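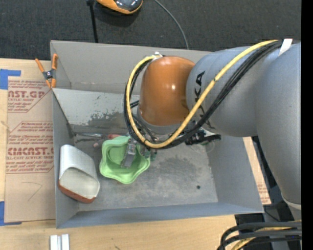

Dredville, Mai

Startseite Artikel Themen Register Suche

Die Kommissionierzelle bei Sinen ist ein automatisierter Arbeitsplatz im Werk Dredville. Ein Roboterarm von KUKA mit Zweifingergreifer arbeitet dort über einem offenen Behälter aus grauem Blech. Gegriffen werden Einzelteile unterschiedlicher Form, darunter Schalen aus Kunststoff. Die Steuerung lieferte die Firma Castillo.

Arbeitsorganisation

Vor der Umstellung sortierten vier Beschäftigte je Schicht die Ware von Hand. Heute betreuen sie die Zelle im Wechsel, bestücken die Behälter und prüfen Fehlgriffe. Wer neu hinzukommt, wird elf Tage lang eingearbeitet. Der Arm bewältigt bis zu 30 Behälter je Schicht. Glänzende oder gekippte Teile werden bei Bedarf von Hand nachsortiert.

Auswirkungen

Das Heben und Bücken hat abgenommen, die Zeit am Bildschirm dagegen zugenommen. Der Betriebsrat setzte durch, dass die Lohngruppen erhalten blieben. Kritisiert wird der engere Takt beim Nachfüllen. Im Werk Fikcombe wird weiterhin ohne Roboter sortiert.

Kontakt | © Redaktion Register | Nach oben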